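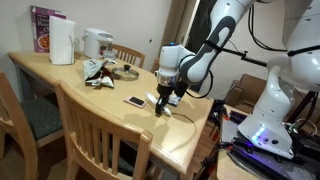 Arm over the dining table, gripper above the power strip

How do I budget for a second arm setup without forgetting half of it?

Posted January 28, 2021

Hi all! I help run a little household-tasks project out of Flurkthorpe (tabletop stuff, mostly picking up and putting away the junk people leave on a dining table). We have money for one more station and I have to hand in a number by the end of next week. My first draft was basically arm, gripper, mobile base, done, and my boss sent it back with "and what does it plug into?" written on it. Fair.

So what do you all put on the list besides the big items? I'm thinking of the same kind of tasks we have now: phone, power strip, snack bag, a glass pot lid, that sort of thing. Two-finger gripper, and I'd like to keep it that way unless somebody talks me out of it. Also, is it worth buying the props new or do you just raid your kitchen?

Answer 1 (accepted)

Oh boy, I did this last August and got it wrong the first time, so learn from me. I'd split the sheet into stuff that comes on a pallet and stuff you run to the store for, because the second half is where I blew it.

Pallet stuff: arm, base, gripper, controller, the mounting hardware. Ask for the shipping quote in writing! Mine wasn't in the Bilyk quote at all and it took them 21 days to send me one. Get a spare set of fingertips too, and a spare of whatever cable runs out to the wrist. Look at how yours loops along the arm in your picture, that's a lot of bending over a year.

Store stuff: cable sleeves, ties, clamps, a decent surge protector for the station itself (separate from the one you're picking up, please), floor cord covers, furniture pads for the chairs. I ended up at $118 for cable management alone and I'd spend it again.

Then I put 30 percent on top of the store half and left the pallet half alone. My boss was fine with it once I showed the old receipts.

Props: raid the kitchen, but buy 4 of anything that crushes or breaks. Chip bags don't look the same after a day of being grabbed, and glass lids, well.

Answer 2

we use the Latness fingers, fine on phones in a case, not great on flat lids unless you go for the knob. get the soft pads

Answer 3

Agree with most of the first answer. I'd add people time, though. We're over in Brirness and setup ate way more hours than the equipment list suggested, between moving furniture, measuring how far the arm reaches across the table, and redoing the calibration when somebody bumped the base. If your hours come out of a different budget you can skip it, but ask first.

Also check your outlets before you pick the room. We had to pay an electrician and that wasn't on anyone's sheet.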